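Stinik Plate and Cloth Set
Household guide, revised 4 Jul 2023
Text: Tibor Dudás. Checked by Soledad Dunleavy.

4. Washing, drying and laying out the set

This section is for the person who receives the set new, and also for the person who takes it out of the cupboard after a long time. Please read first 4.1 and 4.2 completely, and then begin with the steps. If you have the older guide from February, do not use its washing table. The temperature in it was printed wrong.

4.1 What you need

The round plate
The purple cloth
A bowl or a sink with warm water
A small amount of mild dish liquid, without bleach
A soft sponge
A clean tea towel, for drying only
A clothes rack or a line in the shade

You do not need a special cleaner. The Stinik order number for a replacement cloth is 489. The number for a replacement plate is 71. The two are sold separately and it is not necessary to order both.

4.2 Before the first use

Caution: Do not wash the cloth together with white or light-coloured things. The purple colour can come out during the first washes. It becomes less with every wash, but we can not promise after how many washes it stops.

Caution: Do not put the plate in the microwave or in the oven. It is made for cold and room-warm food, and for laying things on it.

Note: The cloth is not ironed in the factory. It arrives folded small, and when you open it you will find creases in it. Some of them stay also after washing. This is no fault and it is not accepted as a reason for return.

4.3 Washing the cloth

1. Open the cloth fully and shake it once outside.

2. Wash it alone, by hand or in the machine, at 40 degrees or colder. Use half of the detergent that you usually take.

3. Do not use fabric softener. A cloth that was washed with softener takes up water badly, and it takes several washes until this is good again.

4. Press the water out with flat hands. Please do not wring it.

5. Hang it in the shade by one long side. Direct sun makes the colour paler, first at the fold where it hangs over the line.

6. Take it down when it is fully dry. Feel the corners also, they are the last to dry.

Note: If you use a tumble dryer, choose the lowest setting and take the cloth out after 35 minutes, even if the machine wants to continue.

Note for stains: Grease goes out with a drop of dish liquid, rubbed in with the finger before the wash. Turmeric and beetroot we could not remove in our tests. Majdi Hakim from our customer desk recommends to keep a stained cloth for the kitchen bench and to order a new one for the table, and I agree with him.

4.4 Washing the plate

1. Rinse off loose crumbs under running water.

2. Wash both sides with the sponge and warm water. Go along the rim with your finger in the sponge, since a thin line of old food likes to stay there.

3. Rinse with clean water until there is no more foam.

4. Dry with the tea towel. Do not use the purple cloth for this in the first weeks, because a wet plate can take some of its colour.

Caution: The plate has curved blue markings near the edge. Do not rub on them with the rough side of a sponge, with powder cleaner or with a knife. Scratched markings can not be repaired.

Note: The plate is light yellow and lets some light through. Hold it against a window after drying and you will easily see any grease that is left.

4.5 Laying out the set

Use this layout when the plate stands ready between meals, or when you want the cloth near to the hand for spills. Folding is possible too and is described in section 5, but most of our customers never fold.

1. Choose a flat place. A pale surface is good, as crumbs are easy to find on it. Wipe it first.

2. Put the plate down so that there is free space on every side. It should not hang over an edge.

3. Turn the plate until one blue marking is on the far side and one is on the side near to you. It makes no difference which one is where.

4. Take the dry cloth in the middle with the fingertips of one hand and lift it. Let the sides hang down.

5. Lower it to the centre of the plate and let go. The cloth falls together by itself into a soft heap with folds. Do not press it flat.

6. Push in with one finger any corner that lies over the rim. Both blue markings should stay free, and the cloth should cover most of the middle.

Caution: Never leave a damp cloth in a heap on the plate overnight. It begins to smell, and a grey ring can come on the plate.

Note: If the heap looks to you too untidy, lift the cloth again in the middle and let it fall a second time. Pulling at single folds makes it usually worse. Mortimer Sorensen, who made the layout for our shop in Gilton, does it two or three times before he is content.

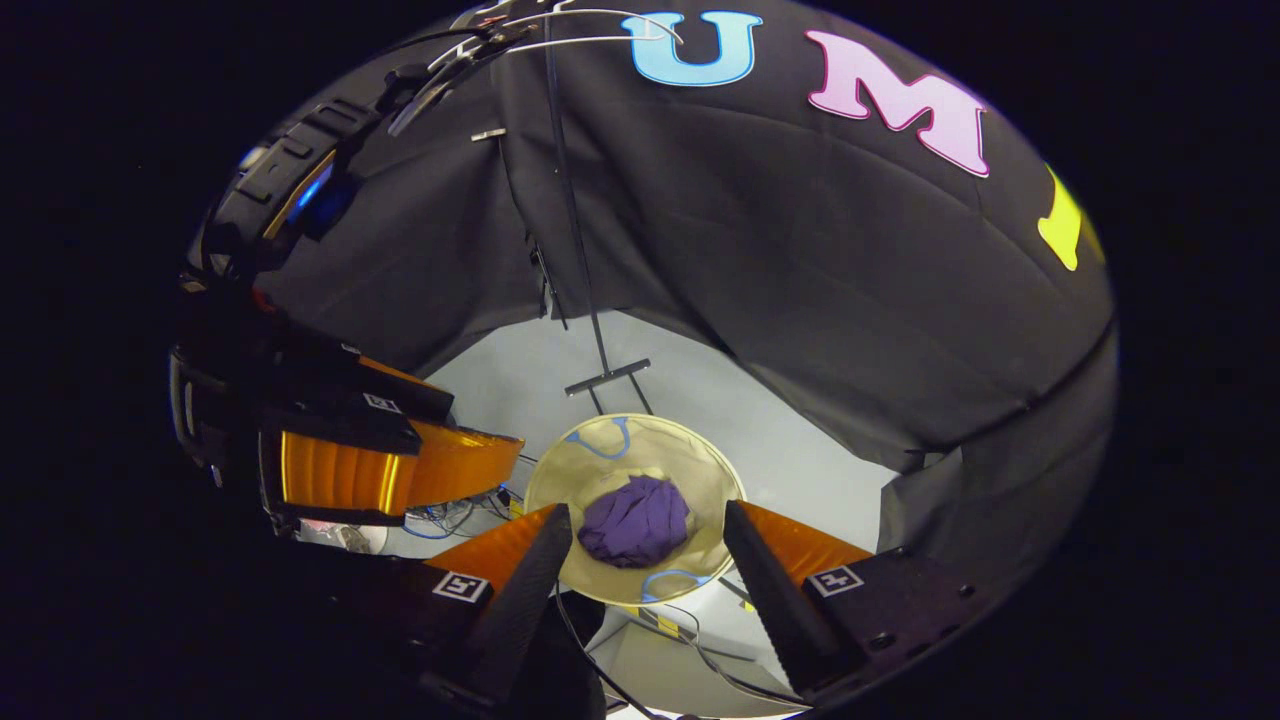
7. To use the cloth, take it from the top and lift it straight up. Hold the rim of the plate with the other hand, so it does not slide. After use, hang the cloth to dry and begin again at step 4 when it is dry.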